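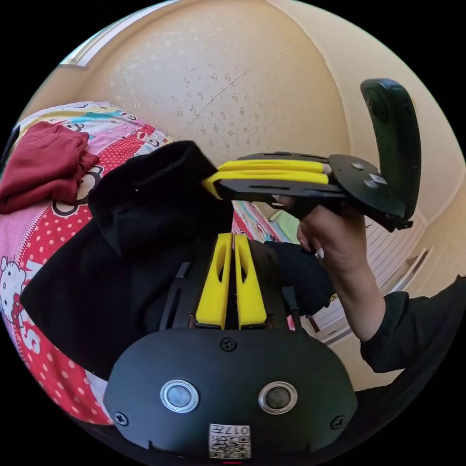
Segundo Phan, que já respondeu ao anúncio anterior, o formulário não indicava se o trabalho por turnos era obrigatório. A informação consta agora no ponto das condições.

Caditz, Lavandaria Hoteleira
Recrutamento: operador de rouparia (m/f)

A Caditz presta serviços de tratamento de roupa a unidades de alojamento local. Admite operadores para a secção de rouparia, com entrada em novembro.

Funções: triagem por tipo de fibra, dobragem, registo de lotes na aplicação Risutix e reposição nos quartos.
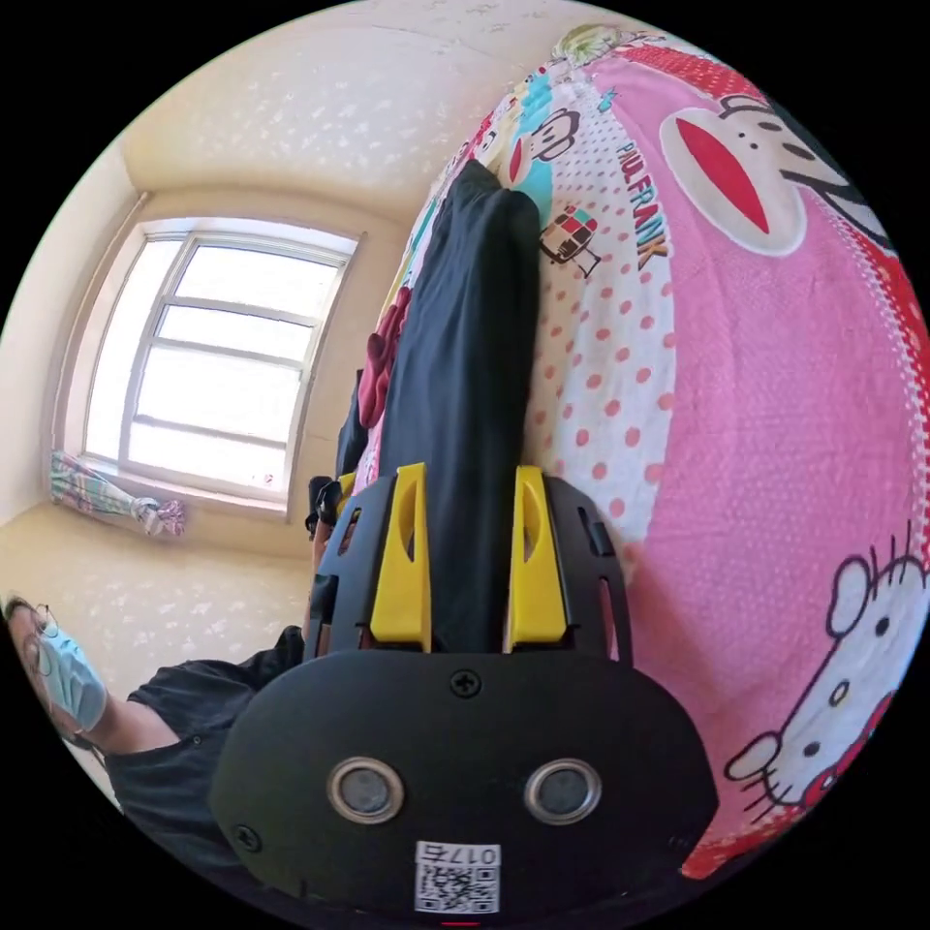

Peça dobrada em azul-marinho, sobre colcha acolchoada.

Requisitos: escolaridade obrigatória, carta de condução B, disponibilidade para turnos rotativos. Valoriza-se experiência com calandras Dastier.

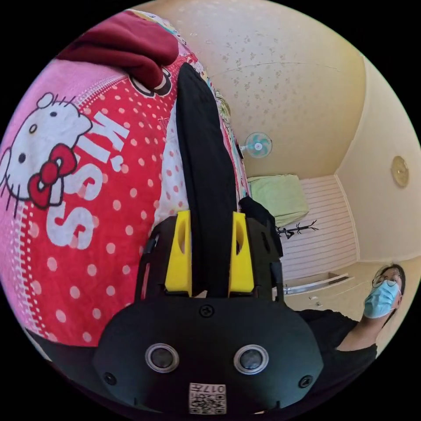 Dastier Phan

Condições: contrato a termo de quase 2000 horas anuais, dois turnos, cinco dias por semana. O período experimental decorre na secção de triagem. Subsídio de refeição em cartão.
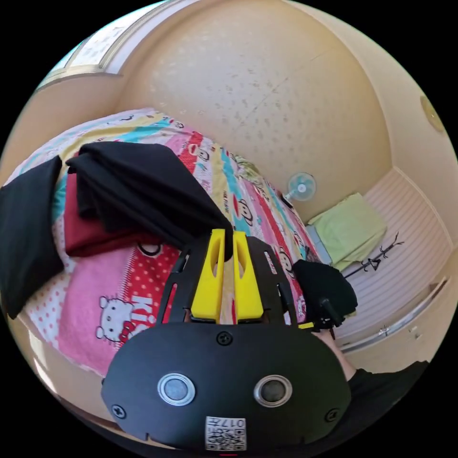
Tecido preto, sobre a cama.

Candidaturas até 12/11/19, com CV e comprovativo de habilitações, através do formulário. Só serão contactados os candidatos selecionados para entrevista.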